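February, after supper

Cleared the desk this afternoon. It took longer than I planned, mostly on account of the drawer with the old receipts from Closdale. I kept 7 and threw the rest out. Nantana called while I was at it and wants her casserole dish back by the end of the month. I told her I'd drop it off.

The other job was the little whiteboard. I've been writing my lists on scraps of paper all winter and losing them, and Pongsak said he uses a board at work and wipes it every morning. Mine has been in the closet since we moved. It's a small one with a thin black frame and a knob on each side, so it stands by itself and doesn't need a nail in the wall. That matters to me, as the landlord charges for holes.

I went through the pens too. Three were dried out. The red still writes, so red it is for now. I'd like a black one, but I'm not making a trip for a single pen. 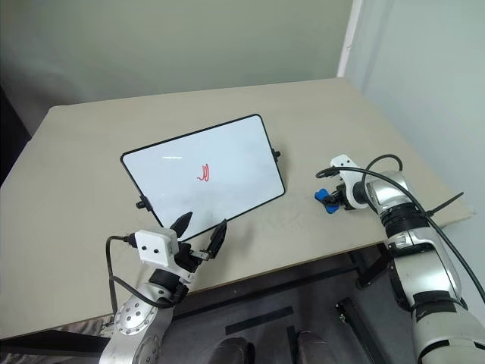 Wichai says I should split the list into things for today and things for whenever. I may try it. The whenever part would fill up fast: the bathroom fan, the letter to the insurance people, new laces for my boots, the box Samran left here in the fall.

Went to bed late last night and felt it all day. Soup for supper, the last of the pot. Need onions and dish soap. Fongchan is coming by at 6 tomorrow to pick up the chairs, so I have to get them up from the basement before then.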